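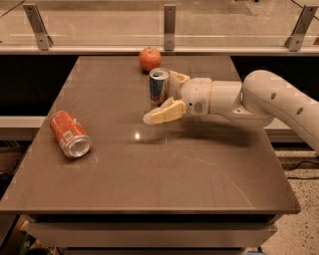
4 de marzo de 2026. Sigo con la revisión de las reglas de estabilidad para embarcaciones de servicio, capítulo de cargas sueltas en cubierta. El borrador de Dondley trata igual un bulto de pie y uno tumbado, y no debería: una lata derecha sobre una mesa lisa y otra volcada, como la de refresco de naranja, no responden igual a la misma escora. La tumbada rueda en cuanto el eje queda atravesado a la pendiente. En el texto hay que separar los dos casos y pedir calzos para los cilindros en horizontal.

Cálculo repetido para el casco 637, con 20 bidones en popa y el tanque de lastre a media carga. Con 12 grados de escora el momento por corrimiento sale bastante mayor que en la hoja de febrero. El error estaba en el brazo, tomado desde la línea base y no desde crujía — corregido en la hoja y marcado en amarillo.

Bralel pide que la regla valga también para pontones sin propulsión. De momento la dejo fuera. No tenemos ensayos de inclinación de ese tipo y los datos de Storkanville son de cascos con quilla.

Pendiente:
Rehacer la tabla de coeficientes de rozamiento, falta acero pintado mojado.
Preguntar a Karpenko si los 300 kg por punto de trinca son carga de trabajo o de rotura. En el plano pone solo «máx.».
Cambiar «carga móvil» por «carga no trincada» en todo el capítulo.
Enviar la versión corregida a Dondley con la hoja nueva adjunta, la anterior tiene el brazo mal.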